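Nidton Town FC: supporters' help board

Season ticket refund if the club moves grounds?
Posted by eastterrace_grump, November 12, 2023

I've held a seat at Nidton for long enough to know better. Now the club says the last 4 home games may be played at Govura Park, a 30 mile drive and a stadium with the charm of a dentist's waiting room. Do I get money back, or just a nice email?

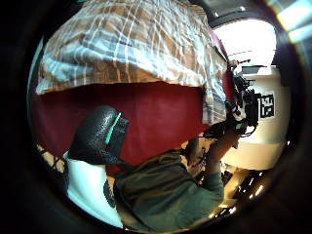

Replies

row_m_regular

Read the terms on the back of your card form. Mine says the club can change the venue "for operational reasons," a phrase that covers everything from a burst pipe to a bad mood. There's a second paragraph, though. If the new ground holds fewer than our 3,366, anyone left without a seat gets a refund per game. Govura Park only has 1,000 seats under cover, and the rest is grass bank.

Write to the ticket office before March and quote the paragraph. Keep it short. I sent two pages last time and got a fixture list back.

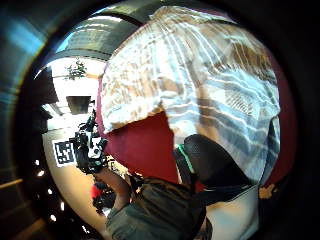
Does the refund cover the cup games too?

Cup games were never part of the season ticket, so you'd buy those separately and get your money back from wherever you bought them.

negri_end_forever

lol good luck. they still owe me for the abandoned Greletti Trophy match
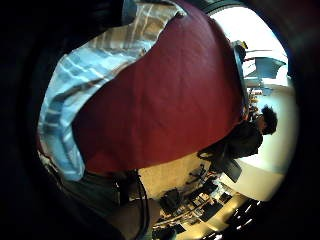
and that was only half a game, so I asked for half the money, which I thought was big of me. Anyway ask for credit toward next year, they give that out a lot faster than cash. Don't phone on a match day.

eastterrace_grump

Thanks both. Found the paragraph, in print made for ants. Letter goes in tomorrow. If they offer me a coach seat to Govura instead I'll probably take it and complain on the coach.
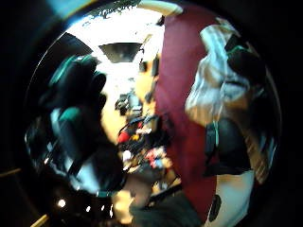
Red and white, more or less.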